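4.2 Household units and the reporting of cold drinks

Diary studies of beverage intake depend on the units in which people describe what they drank. The Rindia survey let respondents choose their own unit, and the 632 adults who completed it returned 2843 usable entries for cold drinks other than plain water. An entry was usable if it named a drink, a time of day and an amount in any form. Amounts in milliliters were rare and nearly always copied from a label. Most respondents wrote "glass," "bottle," "can" or a fraction of one of these.

The word "glass" was used in 1321 entries. It was applied to tumblers, stemmed glasses, jars with lids and, in several households, plastic cups. Coders did not correct these uses at entry. The unit was stored as written in Flundix, and the vessel was identified later from the household inventory that each respondent filled in before the diary began. Where the inventory listed more than one vessel that could be called a glass, the entry was marked ambiguous and passed to a second coder.

Bottles raised a different difficulty. A bottle has a printed volume, so it looks like a well-defined unit, yet respondents used the word for a full bottle, for whatever was left in an opened one, and for a share poured from a larger one into a second container. An opened bottle of juice kept in the refrigerator may appear in the diary on several occasions, each time as "bottle," with no entry for the amount left over.

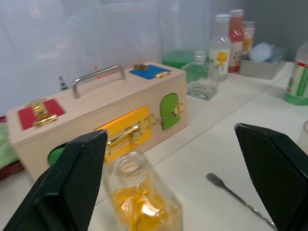
Liya Weldu, commenting on an early draft of this section, objected that the ambiguity is partly one of our own making. In her view a respondent who writes "bottle" is recording the source of the drink and expects the researcher to ask how much of it was taken; the Roler form has no line for that question, so the missing amount should be counted as a fault of the form. She also asked whether the same argument applies to "glass," where the source is often left out altogether.

We accept the first point. The second is harder to settle, given that the form asks for the name of the drink in a separate column and many respondents used this column to note where it came from. Carola Sperling's recoding of the name column recovered the source for a large share of the "glass" entries, mostly those written in the evening, when respondents tended to write at greater length. Morning entries were short and often consisted of a drink and a unit alone.

Drinks prepared at the table form a third group. Syrups, cordials and juice lengthened with soda are combined in the vessel from which they are drunk, and the respondent may report the finished drink, the concentrated part, or both.

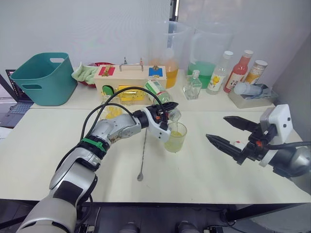
Double reporting of this kind inflates total volume while leaving sugar intake understated or overstated, depending on which of the two entries the coder keeps. The rule adopted was to keep the finished drink and to attach the concentrate to it as an ingredient. If only the concentrate was reported, the dilution printed on the label was assumed. Ketsara Kamolrat applied the rule to all entries, and Napaporn Mahawong checked those in which the concentrate and the finished drink carried different times.

Clear and opaque vessels were coded separately. Earlier work by our group with the Limsakul household panel had suggested that people judge fill level more consistently when they can see the surface of the drink from the side. The inventory therefore included a yes or no item on whether the contents were visible through the wall of the vessel.

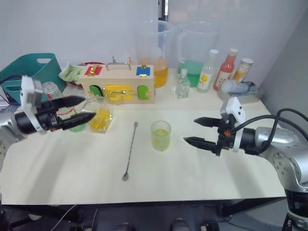

Figure 2. Clear glass container with yellow liquid.

Entries for clear vessels more often included a fill level ("half," "nearly full," "up to the ice") than entries for opaque ones. The difference held for both juice and carbonated drinks. It was weaker for milk drinks, which respondents tended to report by the carton. We do not interpret it as evidence of greater accuracy. A stated fill level gives the coder more to work with, but no entry was compared with a measured volume at the time of drinking, and a respondent can describe the wrong level with confidence.

Ice and stirring were not covered by the form. Wichai Thepsuriya had proposed a separate line for ice during the pilot, and it was dropped to keep each day on a single page. In hindsight the line should have stayed.
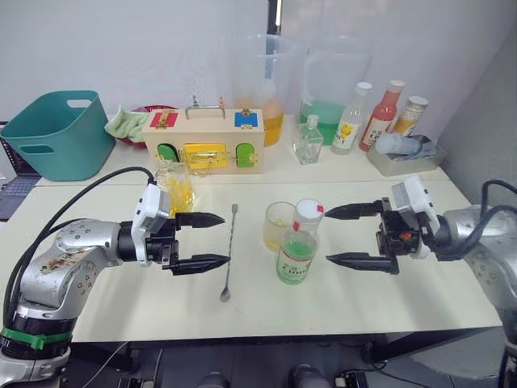 Where ice was mentioned without an amount, the vessel volume was left unadjusted and the entry flagged. Flagged entries remain in the totals reported in Section 5 and are excluded from the comparison of vessel types in Section 5.3. Entries marked ambiguous by both coders are excluded from both analyses.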